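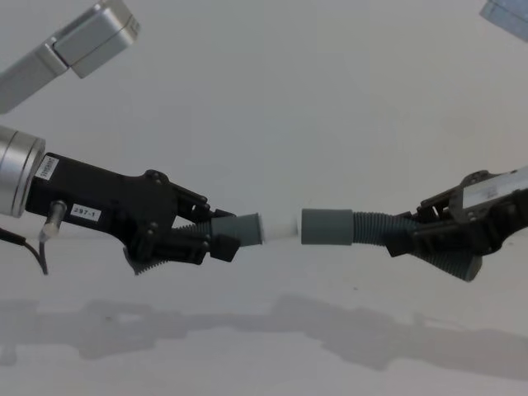
**Written by the club technical lead, Waralum Robotics Club**

# Gondora Two-Arm Coupling Kit

Gondora is the club's bench kit for teaching bimanual assembly. The task is a push-fit: one arm holds each half of a gray tube joint, the halves are brought into line, and the joint is closed along a single axis. Students write the approach, the alignment check and the push. Everything below that level is supplied in the kit software, Kemuretti.

The kit is used in the second half of the club year, after the single-arm exercises. Teams of two or three share a bench.

## Contents

- Two arms with parallel grippers, mounted facing each other
- White work surface with matching back panel
- Tube parts, gray, in 16 matched pairs
- Kemuretti software, with club license for all bench computers
- Printed task cards and score sheets

Spare finger pads are ordered separately. Check them before the competition round in April.
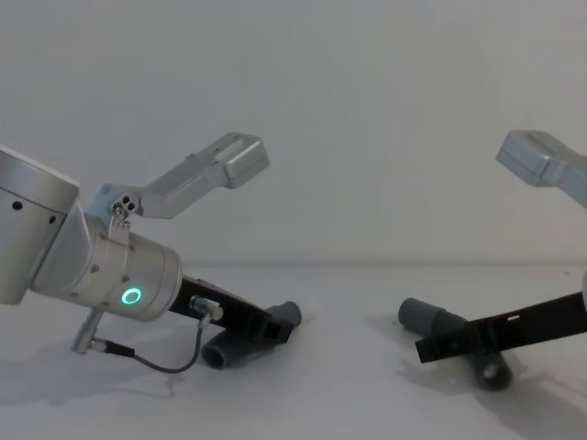 ## Setup

Run the homing routine on one arm at a time. Set the part positions with the supplied card template, then remove the template before the first grasp. Parts left at an angle greater than the template allows will be picked up off-center, and the error carries through to the joint.

Grip force is set per arm in the Kemuretti config file. The default value is 59 on the software's own scale of 0 to 100. Values above 81 mark the tube and are blocked in student accounts.

Keep cables clear of the fingers through the full wrist rotation. Run the rotation once at low speed with no part in the grippers.

## Task rules

| Item | Value |
|---|---|
| Time limit per run | 300 seconds |
| Maximum grip setting | 81 |
| Part pairs per kit | 16 |
| Regrasp allowed | Yes, on the table only |
| Operator contact with parts | Ends the run |

A run starts with both parts on the table and both arms at home. It ends when the joint is closed and both grippers have released. A joint that separates on release scores as open.
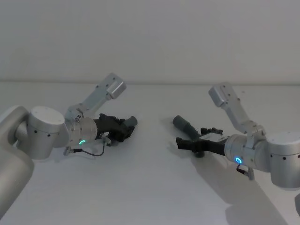 ## Known issues

Alignment in the vertical direction is the usual cause of a failed push. Teams tend to correct the two arms together and overshoot. Hold one arm fixed and correct with the other.

Logs from older Kemuretti versions do not record wrist angle. Update before comparing runs between benches.

## Availability

The kit is available to member schools on loan for one term. The Mohammadi Workshop holds the parts stock and handles repairs. Return the kit with all pairs sorted and the score sheets in the folder.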